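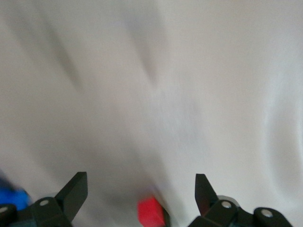

White cloth with soft creases, and a small red cube.

Ironing evenings come back to Sandimau

After the long pause of the rains, the mending and ironing group is meeting again in the Rastogi hall, starting in January. We meet at 6 in the evening, and the door is open a little before for those who like to choose their table.

Many members asked for the same thing in the last season: how to care for old white cotton, the bedsheets and tablecloths which our mothers kept in trunks. So the first evenings will be given to this. Geeta Chauhan worked many years in a hotel laundry and she has agreed to teach us her way. She does not use much starch. She sprinkles the cloth with water, rolls it tight like a carpet and leaves it for one hour before the iron touches it. I tried it at home with a cotton sheet that I had almost given up on, and it became flat with half of the effort -- my arms were very thankful.

Geeta also asks us to stop folding our sheets always on the same line. The threads become weak there, and one day the cloth opens like paper. Fold it in three one time and in four the next time, she told us, and take it out of the cupboard when the season changes even if you have no guests.

For yellow spots, Omprakash Rawat still believes in lemon juice and sun. Geeta does not agree with him, she says lemon is too strong for thin cloth. They will each wash one half of an old pillow cover and we will look at both halves together in the second meeting. I expect a lively discussion.

The fee is 50 rupees for each evening, tea is included. We have place for 8 persons, because the hall has not enough sockets for more irons. Please bring your own iron if the cord is in good condition, and one piece of cloth which you are not afraid to spoil. Thick blankets for the tables are already there.

To keep your place, speak with Sarita Kaushik at the hall or leave your name in the notebook near the entrance. If you have white sewing thread that you do not need, she will take it gladly -- ours is finished.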